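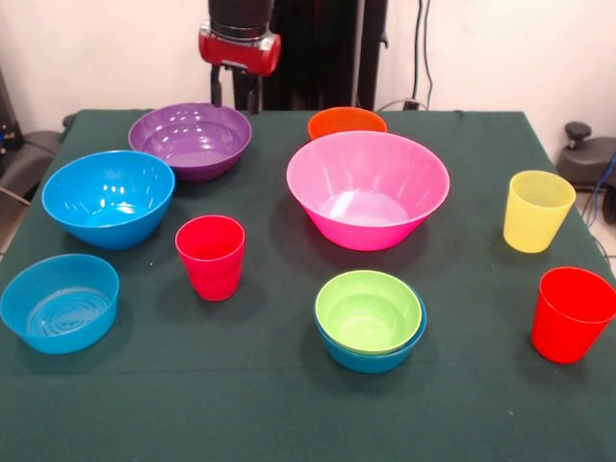

Aled Rosser had sold kitchen goods out of the same shop in Gunville for most of his grown life, and he did not like being sold to. He especially did not like it before lunch. But his sister had arranged the visit, and his sister kept the books, and so he found himself standing in the Plotinbridge showroom with his coat still on while a young woman named Powell smoothed down a dark green cloth that was already quite smooth. She had set out bowls and cups all over it, plain plastic things in the colors of a child's birthday, a great pink bowl in the middle and a lime-green one sitting inside a blue one toward the front. Aled looked at the pink bowl with a professional eye. He had sold a good many bowls like that one, mostly in June, mostly to people who were going to put potato salad in them.

"So this is the Trusix," Powell said, and nodded at the arm behind the table. "The tabletop kit. You get the arm, the stand, the software and two days of training, and we come out and fit it ourselves."

"And what does it do?"

"It clears up," said Powell. "It sorts and stacks. You told us you had a tea room."

He had a tea room. It was six tables at the back of the shop, and it had been his wife's idea, and for eleven years it had been the only part of the business anyone ever wrote to the newspaper about. Since she died he had kept it open with the help of whoever would come in, and lately that was a boy called Denny in the mornings and Aled himself in the afternoons, carrying trays with his bad wrist and getting the saucers wrong. His sister had not said he was too old for it. She had left the brochure beside the kettle, open to the page with the price.

The price was $1,925, and he had read it several times to see whether it would change.

"My wife used to stack by size," he said. "Large on the bottom, small on top. She was very strict about it. I could never see that it mattered until I had to do it by myself, and then I broke a whole set the first week."

Powell wrote that down, which surprised him. She was not the way he had pictured her from the telephone. He had expected somebody brisk, with a pointer maybe, and instead she had a cold, and a cardigan with a darned elbow, and she asked him things and then waited for him to finish. She asked how high the counter was. She asked whether the cups were all one shape (they were not, they had never been, his wife bought them at estate sales), and she asked what happened to the spoons.

"Spoons go in the jug," said Aled.

"I'll be frank with you, it isn't good at spoons," she said. "It's a bit slow all around, if I'm honest. People come in expecting something out of a movie. Denny would beat it every time, going by what you've said of him. What it has going for it is that it will do it again at four in the afternoon the same as it did at nine, and it won't have a wrist."

He laughed at that before he had decided to, and took his coat off, and she found him a chair. There was tea, in a paper cup, and it was terrible tea. He drank it anyway, out of good manners and also because his hands wanted something to do.
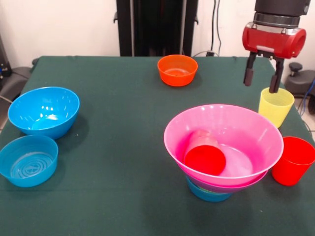
He watched for a long time. He had meant to stay for a quarter of an hour and then say he would think it over, which was what he said to all the salesmen who came through his own door, and it was nearly one o'clock before he thought to look at the clock. It was a peculiar kind of watching. The arm was in no hurry, and after a while Aled was in no hurry either, and he began to lean a little in his chair when it leaned, the way you do with a child on a bicycle. He caught himself holding his breath over a cup. He thought of his wife at the back counter with her sleeves pushed up and the radio going, talking to him over her shoulder about the price of butter, never once looking at what her hands were doing.

"Does it make a noise?" he asked. "I mean at home. In a small room."

"A hum. You'd hear it if the place was empty."

"The place is empty a fair bit, these days."

Powell blew her nose and seemed to be thinking. Then she told him that she could let him have one for September, on trial, and that if he sent it back at the end of the month there would be nothing to pay but the carriage. She was supposed to offer that only to hotels, she said, but she didn't see that six tables were so very different from a hotel, if you looked at it kindly.

Aled said that he would have to ask his sister. They both knew what his sister would say, Powell having had her on the telephone for most of an hour the week before, but it seemed to him that a man ought to go through the steps. He asked for the leaflet. He asked whether it minded chipped saucers, and whether it could be taught that the blue cup with the mended handle was never to be stacked at all but went on the shelf over the sink, by itself, where it had always gone.

"You'd mark the shelf on the screen," said Powell, "and show it the cup. I'd come and do that one with you."

"I could do it," said Aled. "If you showed me the once."

He put his coat back on and did up all the buttons, and shook her hand, and then went on standing there with the leaflet rolled up in his fist. There was a bus at a quarter past and another at a quarter to. He asked, if it wasn't a trouble to anyone, whether she might set it going again from the beginning. Powell said it was no trouble, and pulled over the other chair.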